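Flesden Open Day

The Flesden Open Day is a yearly public demonstration of hand-held robot grippers, held each July in the main workshop at Flesden. Visitors are shown how a person can carry out a small table-top job with a gripper held in the hand, and how a recording of that job is then used to teach a robot arm. It is free to attend, and tickets for the afternoon session tend to go first.

History

The event grew out of an informal visit arranged by Marthinus Msimang for a local evening class. He had expected a handful of people and 40 turned up, several of them with children, so the talk was dropped and everyone was given a turn with the tools instead. It went so well that the format has hardly changed since! A proper booking system came in the following year, with places limited to 126, and the cap was later raised to 400 when the day was split into a morning and an afternoon session.

The tools

Two grippers are used, both named after rooms in the old building. The Tavix is the lighter of the pair and is the one most visitors try first. The Hendricks has a stiffer trigger and a slower close, and regulars often prefer it for fiddly work. Both work on the same simple idea: squeeze the handle and two facing fingers come together, let go and they part again.

The finger pads are a delight to look at up close. They are dark, blocky and bevelled along the top, with small round holes near the edges and the slightly textured finish of a printed part. A wide gap between the open pads leaves plenty of room for cups, boxes and the like.

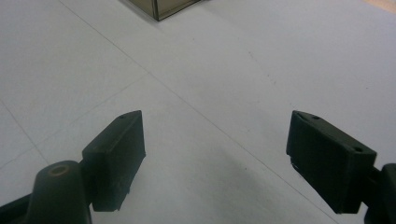

Sibusiso Baloyi
Workshop guide and page editor

The demonstration

Each session begins at a white table. A guide picks up an object, moves it and sets it down, talking through every step, and then hands the gripper over. Beginners nearly always squeeze too early — the knack is to bring both pads level with the object before closing, and most people have it by their third or fourth go. It is a lovely moment to watch.

After the hands-on part, visitors move to the Furnum bench, where a robot arm attempts the same job from earlier recordings. The standard run is 100 attempts spread over the day, with the tally chalked up on a board by the door. Failed grasps are left in the count, and they usually draw the loudest cheers.

Visiting

The workshop is on one level and the tables can be lowered on request. Children under eight need an adult beside them at the bench. Questions are welcome at any point, and the guides are happy to take a spare pad off its mount so that people can feel the shape of it.

See also: Furnum bench; Hendricks gripper; Tavix gripper

Page last edited 2021-02-21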